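Print this page
E-mail this page

How Does a Pencil Make a Mark?

You have probably used a pencil today. You pushed the point along a piece of paper and it left a gray line behind. If you made a mistake, you rubbed the line with an eraser and most of it went away. A pen can't usually do that. This page explains what is in a pencil, why it writes, and why an eraser can take the writing off again.

What is the gray part?

People call the gray part of a pencil the "lead." There is no lead in it. Lead is a heavy metal, and it can make people sick. The gray part of a pencil is made mostly of graphite and clay.

The mix-up is old. In the 1500s, people in the north of England found a soft, dark material in the ground. They thought it was a kind of lead, and the name stuck. Shepherds are said to have used lumps of it to mark their sheep. Later, scientists worked out that it was a form of carbon. They named it graphite, from a Greek word that means "to write."

Carbon is in a lot of things. Charcoal is mostly carbon. Diamonds are carbon too, but the tiny bits that make up a diamond are joined together in every direction, and that makes it very hard. In graphite, the bits are joined in flat sheets. The sheets are strong, but they are only loosely held to each other. Think of a deck of cards. It is hard to tear the whole deck in half, but easy to slide the top card off.

When you write, you are sliding off flakes of graphite. They are much too small to see one at a time. A line you draw is a trail of them.

Why does paper work so well?

Paper feels smooth, but under a magnifying glass it looks like a mat of tangled threads. These threads are called fibers, and most of them come from wood. The fibers have gaps and rough edges between them. As the pencil point drags across, the fibers scrape off graphite, and the flakes get caught in the gaps.

Try writing on a clean drinking glass with a pencil. You will get a very faint line or no line at all. The glass is too smooth to scrape much graphite off the point. Now try a brown paper bag. The line comes out dark because the bag is rough.

Plenty of other surfaces will take a mark. Painted walls, wooden rulers, and desks all do, sometimes when you don't want them to. A pale tabletop shows it most. You may find gray smudges on one and a faint line where a pencil went past the edge of the page. 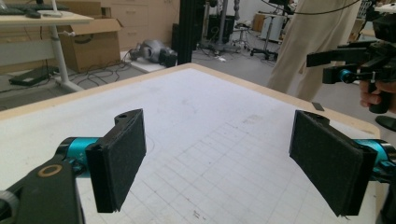

How are pencils made?

Graphite alone is too soft and crumbly for a good pencil. Pencil makers grind it into powder and mix it with clay and water. The mixture is a thick, dark paste. A machine pushes the paste through a small hole, and it comes out in a long string, a bit like spaghetti. The string is cut into rods. The rods are dried and baked in a very hot oven, and then most makers soak them in wax so they write smoothly.

The wood comes in flat pieces called slats. A machine cuts grooves down each slat. Glue goes in, a rod is laid in each groove, and a second slat is pressed on top. When the glue has set, the sandwich is cut into separate pencils. Look at the end of a plain pencil that hasn't been painted over. Sometimes you can see the line where the two halves meet.

The Ukurum pencil works makes 1316 pencils in each small batch. The workers there test pencils from every batch by drawing lines with them and checking that the rods don't snap.

What do the letters and numbers mean?

The amount of clay changes how a pencil writes. More clay makes a harder rod that leaves a thin, light line. Less clay makes a softer rod that leaves a thick, dark line.

Many pencils have letters on the side. H stands for hard and B stands for black. A 4H is harder than a 2H. A 6B is softer and darker than a 2B. HB is in the middle. In the United States, the pencil most children use at school is marked No. 2, and it is very close to an HB.

The Ovano drawing set has 14 pencils in it, from very hard to very soft. An artist might use a hard one to plan a picture and a soft one to fill in the dark parts. Most people never need that many.

How does an eraser work?

Before there were rubber erasers, people rubbed out pencil with lumps of bread. Soft white bread does work, though it leaves crumbs.

An eraser is a little bit sticky, even if it doesn't feel that way. Graphite flakes hold on to the paper fibers, but they hold on to the eraser better. When you rub, the flakes lift off the paper and stick to the eraser. Rubbing also wears small bits off the eraser. Those are the crumbs you brush away, and they carry the graphite with them.

If you press very hard when you write, the point makes a dent in the paper. The eraser takes away the graphite but can't fill the dent, so you can still see where the line was. Old, dried-out erasers are another problem. They get hard and slippery, and they smear the flakes around.

Something to try

You need a soft pencil, a sheet of paper, and some clear tape. Work on a flat table.

1. Scribble a dark patch about as big as a coin.
2. Press the sticky side of the tape onto it.
3. Peel the tape off slowly.
4. Stick the tape to a clean part of the paper.

The gray you can see through the tape is graphite. Press a new piece of tape on the same patch and see if it picks up any more. Then do the whole thing again with a hard pencil and compare the two.

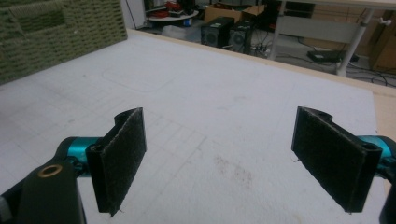
One reader wrote to ask whether the gray on the side of her hand after school is the same stuff. She is left-handed, and she said her hand slides over the words she has just written and comes away shiny by lunchtime. She also wanted to know if it is bad for her.

It is the same stuff. Skin is slightly oily, and graphite flakes stick to it easily. It won't hurt you, and soap and water take it off. A harder pencil will smudge less. You can also put a scrap of paper under your hand.

More pencils to look at

The pencil room at Mustlow has 3089 pencils on its shelves. Some are flat, the kind carpenters use, so they don't roll off a roof. The library in Pumphrey keeps a box of old school pencils, and you can ask at the desk to see them.

Words to know

Carbon: a material found in charcoal, diamonds, graphite, and all living things.
Fiber: a very thin thread.
Graphite: a soft, dark gray form of carbon.
Slat: a thin, flat piece of wood.

Print this page
E-mail this page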